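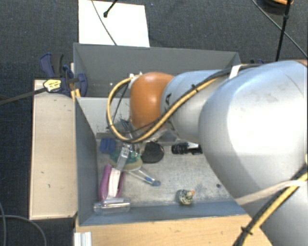

Musyoka thinks we will all be doing something else by next April, and he said so again this morning before he had his coat off. He doesn't mean fired. He means moved around until the job we had is no longer on the list. I told him I have heard that every year since I started at Trokudholm and he said yes, but this year there is an arm.

Tuesday, June 21, 2022. Early shift. Slept badly, up at five, took the bus because the car still needs its brake pads.

The arm had the mixed box again today. Mixed is what used to be my bench: returned small stuff that comes back loose, hand tools, lids, plastic cases, little round things that roll into the corners. For nine years I stood there and sorted it by hand into the trays. Now I stand on the other side and watch the gripper go down into the gray box, and when it gives up on something I press the yellow key and write down what it was. Then I take the thing out myself and we go on.

Pliers are its worst subject. There was a pair with purple handles in there this morning with something white lying over them, and I knew before it tried that I would be writing "pliers" on the sheet. I wrote it four times before break, different pliers. Round things it does better than I expected. Clear plastic is hit or miss. Bayu says the clear stuff confuses the camera. I said it confuses me too by the end of a shift.

What I notice most is my hands. They used to ache by two o'clock and now they don't, but my neck does, from standing still and looking down. I asked Adhiambo if we could have a tall stool on that side. She said she would ask, and to put it in writing, so I put it in writing. Same thing I did in April about the mat.

The other change is the talking. When it was three of us on the benches, we talked all day with our hands going. Now Gaspard is at the far end on labels and Musyoka is in receiving half the week, and I have the arm. You can't really talk and watch it. If you look away, that's when it drops something, and then the count is off and someone has to come and ask me what happened. I ate lunch with Gaspard just to hear somebody.

He asked me what the numbers were. The sheet on the wall by the door said 922 for yesterday on the arm. The best day the three of us ever had by hand was 1557, and I know that because Gaspard wrote it on the inside of his locker. So it is slower than we were. But it is one person standing there instead of three, and I can do that arithmetic as well as the office can. Gaspard said not to be the one who points it out. I said they pay people to point it out.

Meeting at one-thirty with Aurélien from the Namstead office. He was decent about it. Nobody loses hours through the end of the year, that's written down now, and there is training for anyone who wants to be a cell operator. It pays one grade up. The training is at the Namstead building, which is two buses for me, and it is in the evening. I asked if the travel time is paid. He didn't know. He wrote it on his pad.

Musyoka asked him what happens after the end of the year. Aurélien said he wasn't going to promise things he couldn't sign. I suppose I would rather hear that than the other kind of answer, though it was quiet in there afterward.

I have been thinking about the training on and off since. Adhiambo wants me to take it. She said I already know what the arm gets wrong, because I know the stuff in the boxes, and the new people they hire for it won't know a bad latch from a good one. That part is true. I can tell from how a tool sits whether it is going to come up clean. The sheet doesn't have a column for that. Bayu said he would add a comments box if I would fill it in -- so I suppose I am teaching it, on my regular pay.

I don't hate it. I want that down here, because Musyoka talks as if I should. Some of the boxes we used to get were filthy and sharp, and I have a scar on my thumb from one of them. If the arm wants those it can have them. I would just like to know who decides which boxes are whose.

Afternoon was slow. They stopped the line for most of an hour so Bayu could change a setting, and I swept and then restacked the empty trays. When it started up again it went for the same corner over and over until he changed the setting back.

Home by four-thirty. Called about the brake pads, they can take the car Thursday. Leftover rice and the last of the beans for supper. The form for the training is on the kitchen table under the phone bill. It has to be in by the end of the month and I have filled in my name and employee number so far.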